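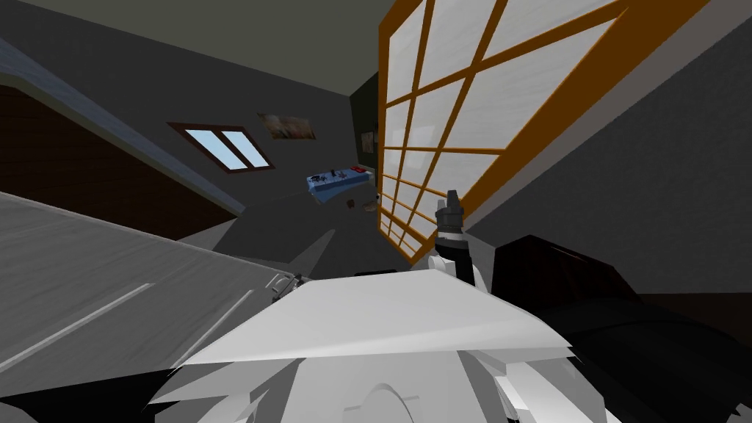 ## October, object 654, the Remadik Last Supper, cleaning and the question of the faces

Continued from the last entry. Iveta was here until lunch, I was alone after.

I finished the cleaning tests on the left side of the table. The same mixture as on the sky is too strong for the brown robes. On the robe of the apostle nearest to the window the swab took a little color, so I stopped immediately and cleared with white spirit. The place is marked on the printed photograph with a red cross. Please do not continue there, also not with a weaker mixture, before I have looked at it under the microscope.

The gel works better. I left it for 8 minutes on the tablecloth and the varnish came off evenly, with no color on the swab. On the hand of Christ I did only a very small window, under the thumb. The flesh below is much cooler than I expected, nearly gray in the shadow. All the honey tone that people in Remadik are used to is varnish. Somebody should prepare the parish for this before the picture goes back. I would prefer that it is Henryk, his letters are more polite than mine.

### Faces

Pin-yu asked me to write down what I think about the "portrait" theory, so I do it here and she can copy what she needs.

The local story says that the painter used the brewer of Skimalitz and his family for the apostles, and that the Judas is a neighbor to whom he owed money. It is a nice story and one finds the same one told about many Last Suppers, with other trades. The parish booklet repeats it without a source. Li-hua looked in the account book and found the payment for the picture and for the frame, but no word on models. Painters of course did use people around them, and they did put donors inside holy scenes. I only say that the account book does not help us.

What I can see on the paint itself:

- Peter, and the old man beside him, have the same face in mirror image. Same ear, same fold at the nose. This looks to me like one drawing used two times, turned over.
- John is taken from a print, I am nearly sure. Hsiu-ying has the print on her list, the head is tilted exactly so, also the strange long lock of hair is there.
- Judas has a face which is different in handling. Thicker paint, quick strokes, a wart by the mouth. If there is one portrait in this picture, it is him. But he is also the most repainted figure, so the wart may be from a restorer.
- Christ has a face after the usual type, very smooth. In infrared there is careful underdrawing with no changes.

So, one candidate, and he is covered by overpaint. I would not write "portrait" in the report at this stage. I would write "individualized head, partly later."

Iveta does not agree with me. She thinks that the mirror face is two brothers. I wrote it down because she insisted, and she can be right, I have no proof against it. We will put a tracing of one head over the other when the surface is clean. If the contours match at the jaw and at the ear, then it is a drawing. Brothers do not match to the millimeter.

### Inscription

Under the bench there are letters, visible only in ultraviolet. Li-hua reads the end as 36, and before it there is damage. It can be the end of a year or a number from an old inventory. The form of the 6 is open, with a long tail. I asked Henryk to compare it with the numbers on the other church pictures from the same district. Until he answers, no date on the label, please.

### Practical

- The Orko lamp is flickering again at the low setting. I used the window light for the flesh tones and the lamp only for the tablecloth. 
- Tang sent the tissue in the wrong weight. Hsiu-ying will exchange it. Do not open the second roll.
- Gel: what is left in the jar is enough for the tablecloth but not for the wall behind. Next batch should be mixed the evening before, it was lumpy today when I made it at 8 in the morning and used it directly.
- Loose flake at the lower edge, by the dog. Faced with tissue. The dog is in good condition otherwise, and I believe original, although the booklet says it was added.

Next: microscope on the brown robe, then the wart. If the wart lies above the old varnish, it is a restorer's wart and the theory loses its best face. Pin-yu wants to be present for this, so call her before you start.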